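Workshop notebook, online shop trial
2 February 2024

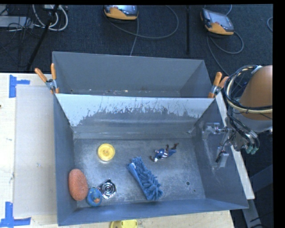

Gray bin with mixed items, second bin behind.

Today I compared the order lists from Bullodon and from our own shop page. Bullodon asks 2 percent for each sale, but they pay out only after 50 orders. Dradeva has no such limit, the monthly fee is higher.

Nafula Bakilana thinks we should stay with Bullodon until June. I am not sure yet. The return rules are written in a difficult way and I must read them again.

To do: ask Väisänen for the price of 200 mailing boxes, correct the postage table for Prorkthorpe.

Contact | © 2024 Prorkthorpe Workshop | Back to top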